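Kitchen tips from the Skoreo bench: the sponge on a stick

We spend our days at Skoreo teaching a robot arm to do dishes, a job most of us avoid at home. A few habits have followed us back to our own sinks.

Hang the wand up, sponge end down. In our trials the arm picked up a hanging wand 91 times out of a hundred. Lying flat in the Gindden rack, it managed nearly half that, with a good deal of scraping.

Let it stop swinging before you reach. The arm's first method was to chase the handle, and it chased like a kitten. The better one, borrowed from Jostitz, waits until the handle looks the same colour and shape in 6 wrist-camera views running, then closes. Grabs took 11 seconds instead of 7. Misses dropped by half, and so did the swearing.
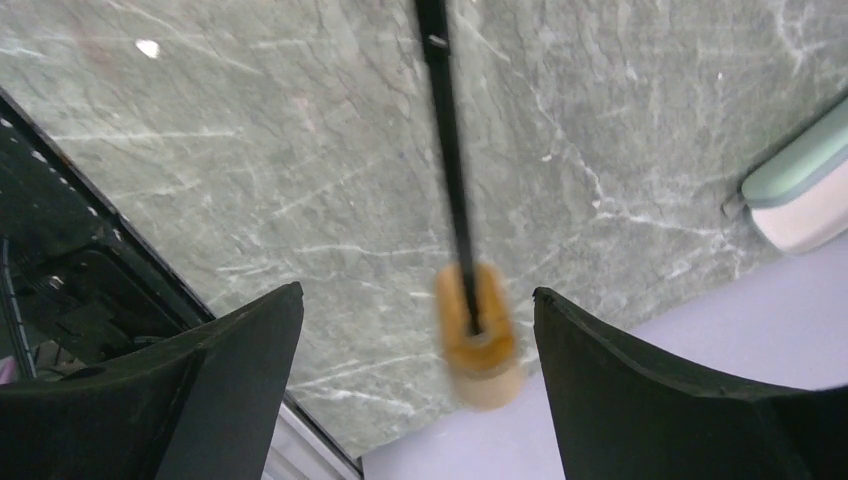 Grip the handle well above the sponge. Squeezing the soft part gets you a fistful of suds, and it gave the arm a false sense of achievement: its fingers felt something, so it scored a success.

Keep lidded tubs back from where you're working. We learned that one on a Friday, with soup.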